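How to Take a Vanished Deposit to Small Claims Court

By Ebise Kahsay

I paid a man $3,000 toward a set of built-in bookcases. He was charming, he had a tape measure on his belt, and he wrote my receipt on the back of a flyer for gutter cleaning. The bookcases are still at the planning stage. I did get my money back, through the small claims division in Pestwood, and what follows is the procedure as I wish I'd had it on day one instead of day 131.

Rules differ from state to state, and sometimes from one county to the next. Check everything below against your own court's website, which will look like it was built during a lunch break but is usually correct.

Step 1: Find out if your claim fits

Every small claims court has a ceiling. If you're owed more than the limit, you can normally still file, but you give up the part above it. Look up the number before you get attached to a larger one.

Look up the deadline too. You generally have years for a broken contract, but "years" has a way of passing while you wait for someone to call back after the holidays.

Then decide what you're asking for. I wanted the deposit, the filing fee, and compensation for having lived with my books in grocery bags since January. The court was open to the first two.

Step 2: Work out who you're suing

This is where I lost three weeks. The van said Kohlhase Interiors. The receipt said Kohlhase Custom. The state business registry had never heard of either, and the only thing on file was a company with a different ending, dissolved the year before.

Name the wrong party and you can win a lovely judgment against nobody in particular. So:

Search the state business registry for the company name and anything close to it.
Check the county for a "doing business as" filing. These show the human being behind the name.
Look at your canceled check or payment record. Whoever deposited the money had to use a name the bank would accept.
If you're unsure if you dealt with the person or the company, ask the clerk if you may name both. Many courts allow it.

You'll also need a street address where the papers can be delivered. A PO box won't do, and neither will "he's usually at the diner."

Step 3: Write a demand letter

Some courts require one. Write it even if yours doesn't. It should say what you paid, when, what you were promised, what you got, how much you want back, and the date by which you want it. Two weeks is a normal deadline.

Leave out adjectives. My first draft called him a weasel twice. My neighbor Eckhard Janssen, a retired court clerk, read it at my kitchen table and crossed out everything except the numbers. What remained was four sentences long and far more frightening.

Don't threaten to have anyone arrested. In many places, using the threat of criminal charges to collect a debt can get you in trouble of your own. If you think you've been the victim of a crime, report it to the police separately and keep it out of the letter.

Send it by certified mail and keep the slip.

Step 4: File and serve

The form is short. There's a box for why the defendant owes you money, and the box is small on purpose. Mine said: "Paid deposit for bookcases. No bookcases. Asked for refund in writing. No refund." The clerk said it was the best one she'd had that morning, though it was 9:15.

Pay the filing fee, or ask for the waiver form if you can't. Then have the papers served. You can't hand them over yourself, however much you'd enjoy it. Depending on your court, the choices are certified mail, a sheriff's deputy, or a process server. I went with the deputy. Make sure the proof of service is filed before the hearing, or you'll be sent home to do it again.

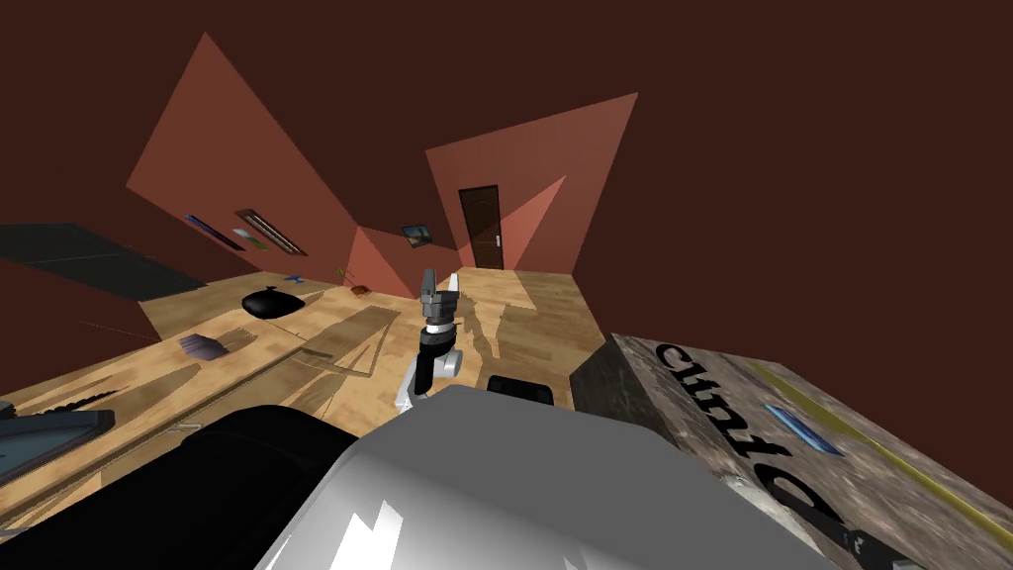
Step 5: Build a folder a tired stranger could follow

The judge will give you maybe ten minutes. Bring three copies of everything: one for the judge, one for the other side, one for you. Put it in date order and number the pages.

Mine held the receipt (both sides, gutters included), the bank record, printed text messages with dates showing, the demand letter, and the certified mail slip. Print the texts. Holding your phone up toward the bench is a bad look, and it's how a judge learns what your sister thinks of your haircut.

Practice telling the story in two minutes. If it takes longer, you've started explaining how you felt.

Step 6: Go to the hearing

Arrive early and sit through other people's cases. Speak to the judge and never to the defendant, especially when he says something outrageous. Mine said the lumber had been ordered and was "in transit." The judge asked from where. He said he'd have to get back to her.

You may be offered mediation in the hallway first. Think about it. He offered me $2,000 on the spot, and if he'd had it with him I might have taken it. He had a checkbook. I went back inside.

If he doesn't show up, you still have to prove your claim, so don't leave the folder in the car.

Step 7: Collect

The court decides who owes what and then goes to lunch. Getting paid is your job. Wait out the appeal period, send a polite letter with a copy of the judgment, and if that fails, ask the clerk for the forms to garnish wages, levy a bank account, or put a lien on property. There's a fee for each, usually added to what you're owed.

Remember that canceled check? It told me where he banked. The levy went through on the second try, after I corrected a typo in my own name.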